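Tune it by hand first

Every second job ad I see now wants someone who can "deploy adaptive filters". Fine. But ask the new grads what the noise covariance means, in plain words, and you get a long silence. Not their fault. They were handed a toolbox and a deadline.

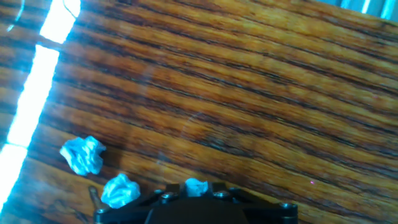
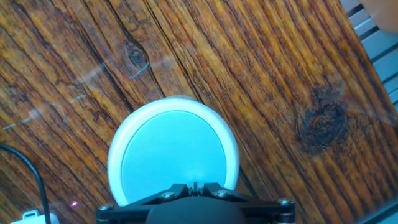

Wood grain, glossy finish.

My view, and I'll keep it short because I have marking to do: the first estimator you build should be tuned by hand, badly, over a few weeks. No auto-tune. No optimiser. Just you and the residuals.

Kelly Figueiredo ran the tank level course at Cosbridge that way. 13 students, 400 samples each, one leaky sensor model. Half of them diverged by sample 72. Good! They went back and looked at the innovatons and saw the bias sitting there plain as day.

Gerasimos Antoniadis disagrees with me, loudly. Says industry hasn't got the time, says the Vavosero package picks better numbers than any second year. Sure it does. Until the sensor changes. Then who knows which knob to touch?

Cost is the other argument. Hand tuning eats lab hours, and labour isn't cheap. I get that. Still cheaper then a controller that trusts a dead gauge all night.

Anyway. Teach the slow way once, then give them the software.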